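**Silora 조립식 수납장, 46cm 깊이형**
Pestisstead 주방용품 목록 / 검토: Shahnaz Liyanage

제조사 소개문에는 "평생 쓰는 수납장"이라고 적혀 있다. 보증 기간은 8년이다. 어느 쪽을 믿을지는 사는 사람이 정할 일이지만, 우리 목록에는 보증서에 적힌 숫자만 싣는다.

폭은 82cm, 깊이는 46cm. 선반 한 장의 허용 하중은 32kg이라고 하는데, 하중을 고르게 나눴을 때의 값이다. 무쇠 냄비를 한쪽에 몰아 쌓는 집이라면 그대로 믿지 않는 편이 좋다. 색은 회색 한 가지뿐이다. 흰색은 12월에 나온다고 들었으나 작년에도 같은 말을 들었다.
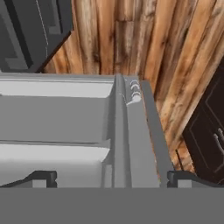
제8호 · 32쪽

칸을 위아래로 나누는 구성은 무난하다. 다만 "공구 없이 조립"이라는 문구는 과장에 가깝다. 뒤판 고정 나사는 십자드라이버가 있어야 끝까지 들어가고, 설명서 그림은 좌우가 헷갈리게 그려져 있다. 벽 고정 철물은 별매다. 이 크기의 장을 팔면서 왜 기본 구성에서 뺐는지 문의했더니 "고객 선택권" 때문이라는 답이 왔다. 납득하기 어렵다.

표면은 "긁힘에 강한 코팅"이라고만 되어 있고 시험 방법은 밝히지 않았다. 자료를 요청해 둔 상태이며, 받기 전까지 이 항목은 비워 둔다.

### 상판과 가열대 옆 설치

- Wirkside 상판과 높이를 맞추려면 조절발을 끝까지 올려야 한다. 그러면 걸레받이가 뜬다.
- 대리석 무늬 상판은 회색 장과 잘 어울린다는 평이 많다. 얼룩이 덜 보인다는 판매점 설명은 확인하지 못했다.
- 검은색 가스 쿡탑을 넣을 때는 타공 치수를 쿡탑 설명서에서 직접 확인할 것. Silora 도면의 치수는 자사 권장 모델 기준이다.

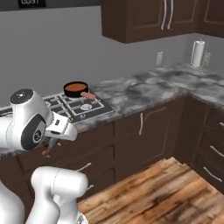 ### 주문 전에 확인할 것

배송비는 층수에 따라 달라지고, 승강기가 없으면 추가금이 붙는다. 반품은 포장을 뜯기 전까지만 받는다. 경첩만 따로 바꾸고 싶다면 Ishida 경첩이 구멍 간격은 맞지만, 이 경우 보증에서 빠진다.

가격과 사양 확인일: 02/09/2023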